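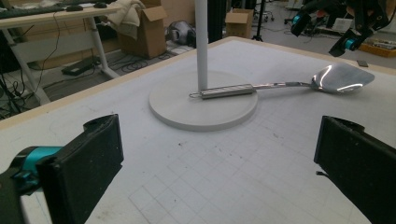 Section 3. Setting up your Saludo space. Read this before you unpack the chime, the cloth or the cards. Ten minutes, less if the spot is already chosen. You don't need an altar or a spare room. Any flat surface will do and it doesn't have to be smart – the white tabletop here has specks, scuffs and a few blue pen marks on it and would do perfectly well. Take the kitchen things off first, though. A spatula lying across the foot of a stand is just the sort of thing your eye goes to when you're meant to be on the breath.

What should be in the box
Stornik chime and striker
Folded cloth, cream
Saludo cards, pack of 40, one for each day of the practice
Naltia timer with lead
This booklet

Anything missing, write to the Festley address on the back cover. Keep the box till you've checked. Quote the number printed under the lid (a replacement set starts 2,227, older ones have no prefix).

3.1 Choosing the spot

1. Walk round the house at the time of day you plan to sit. Morning is usual. Evening fine.
2. Listen. Fridges, boilers, next door's radio. Some noise is alright, a sudden noise is harder.
3. Check the light. Low sun straight in the eyes will have you up and fiddling with curtains by the second minute.
4. Sit down where you mean to sit. Back supported if it needs to be, feet flat or legs crossed. Knees not jammed under the table.
5. Stay a couple of minutes. If you feel fidgety try the other side of the table before you try another room.

Note: facing east is mentioned in the older booklet. Lovely if you can. Not needed, and please don't move a wardrobe for it.

3.2 Laying the cloth and chime

1. Wipe the surface and let it dry.
2. Lay the cloth with the stitched edge towards you. Creases don't matter.
3. Put the chime on the cloth, in the middle. It should not touch anything else or the note goes dull.
4. Striker to the right, or to the left for left-handers.
5. Strike once, gently, near the top edge. Let the sound go all the way out before you touch it.
6. If it buzzes, the chime is sitting on the hem. Shift it and try agian.

Caution: do not strike the chime with metal. Cutlery, keys, rings. It will mark and the mark will not come out.

Caution: the striker head is small and comes loose if twisted. Keep away from young children and from dogs.

3.3 Setting the timer

1. Plug in the Naltia timer. Light shows amber, then white.
2. Hold the side button until the display shows 8. That is the starting length, in minutes.
3. Press up or down to change it. We suggest you don't for the first week.
4. Press once to start. There is a short pause before the opening tone so you can settle your hands.
5. At the closing tone, stay put for three breaths. Then switch off.

Note: volume goes up to 100. Very loud. Start low.

Note: the timer forgets its setting if unplugged. Known fault on this version, just set it again.

3.4 The cards

Don't shuffle. They're in order for a reason, the early ones are short and mostly about arriving and sitting still, the longer blessings come later. One card a day. Read it aloud if you can, under your breath if the house is asleep, then put it face up at the back of the cloth and start the timer.

Missed a day – carry on with the next card. Missed a week – go back three cards and pick up from there. No need to start over.

Some people ask whether they may invite a guide or an angel by name before the first card. Yes. Use whatever name you're used to, or none. Wilfredo Barredo, who wrote the cards, opens with a plain "good morning" and leaves it at that.

3.5 If it doesn't feel like anything

Quite common. Check the simple things first.

Too tired: move the sitting earlier.
Too cold: blanket, socks.
Mind racing: keep a scrap of paper by you, write the thought down once, put the pencil away.
Upset afterwards: stop for a day, go for a walk, talk to someone you trust. The practice is not a replacment for a doctor or a counsellor.

3.6 Putting away

Chime in the cloth, cloth in the box, striker on top. Timer seperate, lead loosely coiled. If the table is needed for meals you'll be doing this daily so keep the box within reach.

Go on to Section 4, First sitting.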